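Print | E-mail

Áine Brennan on stomach bugs, soup ladles and staying home

By Vittoria Colombo
June 2, 2026

I had a list of questions for Áine Brennan and I lost it somewhere between the parking lot and her office, so what follows is more or less the conversation we had anyway. She's the infection control nurse for Brostside and the towns up the valley, and she talks fast. I'd been wanting to sit down with her ever since the winter, when half my street came down with the same thing (I'll spare you) and everyone had a different theory about where it came from.

"It was norovirus," she said, before I'd finished describing it. "I'd put money on it. People call it stomach flu and it has nothing to do with flu. I've been saying this at dinner parties for years, and you can imagine how many dinner parties I get asked to."

What makes it such a pest, she told me, is how little of it you need to get sick. A trace on a door handle will do it, or on a light switch, or on the ladle at a buffet. That last one is a sore point! The outbreak she remembers best went through the Sendivel residence, where there was a soup lunch every week with everybody serving themselves. By the weekend five people on the same corridor were ill and the kitchen had switched to serving at the table.

"I love a buffet," she said. "I'm not here to ban the buffet. Have one person hold the ladle, that's all I ask. One clean-handed person who feels fine."

I asked about the gel. I carry it everywhere, I have a bottle in every coat, and I was sort of hoping for praise. She made a face.

"Keep your gel, it's great for plenty of things. For this one it's weak. Soap and running water, and rub. You're trying to get the stuff off you and down the drain. I've seen people gel up, pat their hands on their pants and go make sandwiches."

I have done precisely that. I moved on to the next question pretty quickly.

The part she most wanted me to write down was the rule about going back. You stay home until two days after the last symptoms, and she means two whole days, because you feel better long before you've stopped passing it on. Parents hate this rule. Bosses hate it more. She had a long phone call last winter with Gualtiero Carbone, who manages the packing floor at Zemeck, and from her telling it started out frosty.

"He said to me, if I send home everyone who says they had a bad night, I've got no shift. And I said, Gualtiero, if you don't, you've got no shift on Thursday either." She laughed. "He was fine about it in the end. They pay people for those days now. I take no credit, I think his wife caught it."

I called him afterward to check, and he says it was his brother-in-law.

We got on to cleaning, and I have to admit this is where I started taking proper notes, like I was in school. Bleach, diluted the way the label says for disinfecting, and left to sit before you wipe. Most people spray and wipe in one motion and feel very good about it. Gloves on. Close the lid before you flush. Wash the sheets hot and don't shake them out on the way to the machine, which I always do, I give them a great big flap at the top of the stairs. She winced when I showed her.

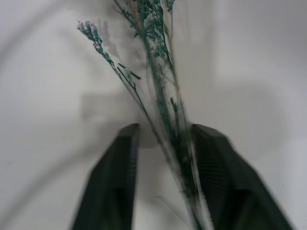

Dried stems, dyed teal green.

She's been in the job long enough to have opinions about meetings as well. Since the pandemic, she says, everyone wants a plan for the big one, with a binder and a logo, and it's harder to get anyone excited about the ordinary bugs that come back every year. Her budget for posters this year covered two designs. One of them is about hand washing. The other was supposed to be about vomit, and it spent a long time being discussed by people who wanted a nicer word.

"I said there's no nicer word. Morena Sala, who does our design, drew a bucket with a smiling face on it and everybody signed off that afternoon. So now we have the bucket."

I like the bucket. It's up at Bellini, by the restrooms, and my nephew asked if he could take it home.

Was she worried about next season? She shrugged. There's always a new strain knocking around, immunity doesn't last, and you can catch it twice in one winter if you're unlucky. What she'd really like is for people to call when there's a cluster. Schools are good about it. Restaurants and clubs often keep quiet because they think she's coming to shut them down.

"I mostly come with a mop and a checklist," she said. "Call me on day one and it's a dull afternoon. Call me when the whole choir's got it and I'm there all week."

She's giving her talk for childcare staff again in September at the Brostside library, with a demonstration that uses glitter for germs. She warned me I'd be finding it in my shoes until spring. Then her phone rang, it was a summer camp with a question about coolers, and I let myself out.

Print | E-mail

Comments

Gianni Guerra: We had the glitter talk at our daycare. Still finding it. Good talk though, she doesn't scare people.

porchlight: Is the two day rule the same for kids? My daughter's school says 24 hours and I never know who to listen to.

Vittoria Colombo: @porchlight Yes, she said the same for kids. Worth asking the school about it!

M. from the hill road: I flap the sheets too. Everybody flaps the sheets.

Gualtiero Carbone: It was my brother-in-law. My wife would like that on the record.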